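Plain Backdrops for Tabletop Work
Project report, Londosis workshop module

2. Setting up the table

The surface was an off-white tabletop, chosen to sit close in tone to the cloth. A white fabric sheet was hung behind it. The sheet had been stored folded, and the horizontal creases were still plain after hanging. Steaming was left out of this trial so that the effect of the creases could be judged first.
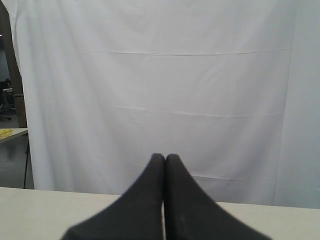 3. Objects and reflection

Toy food was used in place of real food so that colours would stay the same between sessions. The items were grouped with a round, shallow metal plate on the left half of the table. Light readings were taken at 2 pm and 4 pm. The later reading was 400 lux; the earlier one was 1,620 lux.

The metal caused more trouble than the cloth. Its surface picks up the colour of whatever stands on it, and bright streaks run out from the centre. A matt plate should be tried next. 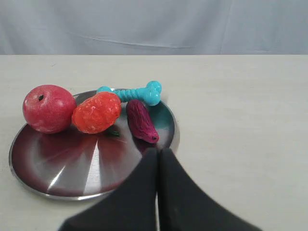
Figure 2. Red apple at the edge of the plate, with reddish reflections in the metal.

4. Further work

Repeat both readings with the sheet ironed and the plate moved to the right half of the table.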